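Small things on big tables: tidying a meeting room or lecture hall table in a few minutes

Posted 31/08/2019 by Marlina Hartono

I do love a big dark table. We have one at the front of our lecture hall, glossy and brown and gorgeous when the lights are on it, and it collects bits and pieces like nothing else I know. Leaflets, pens, somebody's scarf, the remote. My dining table at home is just as bad (it's where the post goes to live), so most of what follows works equally well there. These are the tricks I've picked up over the years, plus a few pinched from readers.

Start with the fabric

Soft things first, always! Scarves, cloths, little pouches and covers take up far more room than they deserve, and once they're off you can see what you've got. Pick each one up by the middle, give it a gentle shake away from the table and fold it before you put it anywhere. A folded piece with a stitched edge will usually stand up by itself if you pinch it at the fold, so you can slot it upright into a box or drawer instead of adding to a pile. I do all my napkins this way now and can find the one I want without unfolding the lot.

Don't drag anything across a shiny top, especially if it has a zip or a buckle. Lift, then move. Gervasio Zapata wrote in after my last page to say he'd taken a long scratch out of his sideboard with a wax stick, and I'm glad it came out, but lifting is a lot less work.

Woven mats and holders

Woven pieces are brilliant on a polished table and I'd have them everywhere if I could. They do hold crumbs and dust in the weave, though. Turn yours over and tap the back with your palm, then go over the front with a soft, dry brush (an old shaving brush is perfect, a clean paintbrush nearly as good). Brush along the weave one way and then the other. If a corner has started to curl, lay the mat flat under a couple of heavy books overnight.

Paper, paper, paper

Now for the fun bit! Gather every printed thing and square it up with the biggest sheet at the bottom and the smallest booklet on top. You'll be amazed how much table comes back. Newspapers and magazines go straight to one side, as the ink can rub off on a pale cloth or a damp patch of polish.

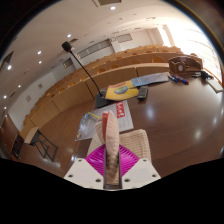

A booklet, a brochure and the remote on our front table, with a folded piece of fabric held upright in front.

For booklets you want to keep, choose one spot and stick to it. I use an old letter rack from a junk shop. Bright covers at the front, please, then you can tell at a glance which is which. Anything folded, like a brochure, goes in with the fold facing up so it doesn't snag on its neighbour.

Have a proper cull in October. I once cleared 300 leaflets out of one cupboard, and more than 100 of them were for the same open day. They made very good shopping lists.

The remote

Give it a home! Mine at work lives beside the microphone and it goes back there every single time. To clean between small buttons, take the batteries out, wrap a barely damp cloth over the end of a wooden cocktail stick and run it along the gaps. Dry it with a clean corner of the cloth before the batteries go back in.

Microphones on bendy necks

Dust these with a dry cloth, working from the base up, and hold the neck steady with your other hand as you go. No sprays near the top end. If the neck has been bent over all day I ease it back upright in a gentle curve, never a sharp one.

Finishing the table

When it's clear, wipe with a cloth wrung out until it hardly feels wet, then follow straight away with a dry one. Go with the grain. Microfibre is lovely for this, and so is a worn-out cotton T-shirt cut into squares. Crouch down and look across the surface towards the light and every smear will show up.

For sticky rings, a drop of washing-up liquid in a bowl of warm water does it. Try it on the underside first if you don't know what finish you've got.

The whole job takes me 7 minutes when I don't stop to read the magazines, and rather longer when I do. Damir Karagiannis has asked about getting old tape marks off a varnished desk, so I'll be trying a few things on mine and will write that up next. Send me your own methods in the meantime, I love getting them!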